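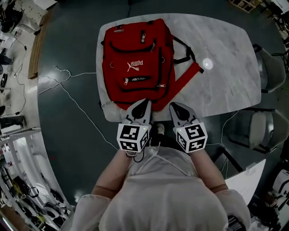
Sabina Hubáček: The spinach lot is back to "unknown origin" again. I scanned the case label twice, then asked Radomír to scan it in case I was doing it wrong, and he got the same answer with more swearing.

Ineke Wuyts, Bikport support: Thanks, Sabina. Can you send the lot code exactly as printed, plus the one your screen shows?

Sabina Hubáček: Printed: ZEL-0133-B. Screen: ZEL-133-B. I see it now. Please don't be too nice about it.

Ineke Wuyts: You didn't do that, the import did. Zelenák sends its harvest file as a spreadsheet, and somewhere along the way a spreadsheet has decided that leading zeros are clutter. The ledger takes whatever it's handed and then guards it forever. Which program opens the file before upload?

Radomír Charvát: Skeline. It has a setting called "smart columns."

Ineke Wuyts: Please turn off smart columns.

Radomír Charvát: Off. Re-sent the September file. 2270 rows went up and 20 were rejected as duplicates. The spinach now has two histories, one of which ends in a field and one of which ends nowhere.

Ineke Wuyts: Expected, I'm afraid. Entries can't be deleted, so we add a correction that points the short code at the long one. I've done it for ZEL-133-B. Please scan one case and tell me what comes up.

Sabina Hubáček: Grower, field, cooler, truck. The truck reached us at 4:10 a.m. and left the cooler at 6:30 a.m. the same morning. Impressive driving.

Ineke Wuyts: That's the Isilach temperature logger, whose clock is set to the wrong time zone. Separate ticket, opened and assigned to Jarmila Jelínek. Are the other lots resolving?

Radomír Charvát: Checked 100 cases across kale, romaine and chard. All fine except one romaine whose label had been stuck over another label. I peeled it. There was a third.

Ineke Wuyts: Leave that one on hold and call Zelenák. The 20 duplicates are harmless and will stay in your rejected list.

Status: lot code fault resolved. Logger clock open. Romaine on hold.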